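Skisturdale Ski Patrol: Radio and Toboggan Notes for August

July 16, 2023
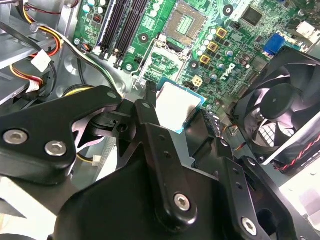 Which radio channel do patrollers use on the upper mountain?
Channel 4 is the working channel for all runs above the Larholm T-bar. Channel 6 is kept clear for incident traffic and is used only when base assigns it.

The channel plan changed at the start of the month, after the repeater on Skinner Ridge was moved to the new mast. Coverage on the east side is now continuous from the top station to the Brurville road gate. One weak spot remains in the gully below the second snow fence, where a handheld radio set to low power will open the repeater but may drop out during a long message. Switch to high power before entering the gully and keep messages short. If base does not acknowledge, move uphill to the fence line and repeat the call.

Radio checks are made at first sweep and again before last sweep. Give your call sign, your position and the battery level shown on the display. A radio reading two bars or less at the midday break is to be exchanged at the base hut. Spare batteries go back in the left side of the charger when used and are taken from the right side when full. Please do not mix the two sides.

Toboggans

All 9 rescue toboggans have been inspected. Two had worn chain brakes and have been fitted with new chain. The handle locking pins on the older sleds have been replaced with the longer type, which must be pushed through until the spring clip shows on the far side. Check the clip by hand before loading a patient.

Toboggan positions for August are the same as last season, except that the sled formerly kept at the race start is now at the top of the T-bar. Each sled carries one vacuum mattress, two blankets, a splint bag and a tail rope. Missing items are to be written on the tag and called in to base at the end of the run.

Tail rope practice will be held on the lower Larholm slope before lifts open. The test load is 106 kg, including the mattress. Each patroller makes one descent in front and one on the tail rope, with a full stop on command at the marked line. Allow roughly 6 minutes for each descent and the return to the top.

Record sheets

The accident form has a new box for binding release, left ski and right ski. Fill in both sides even when only one ski was involved. Completed forms go in the gray tray at the base hut before sign-off.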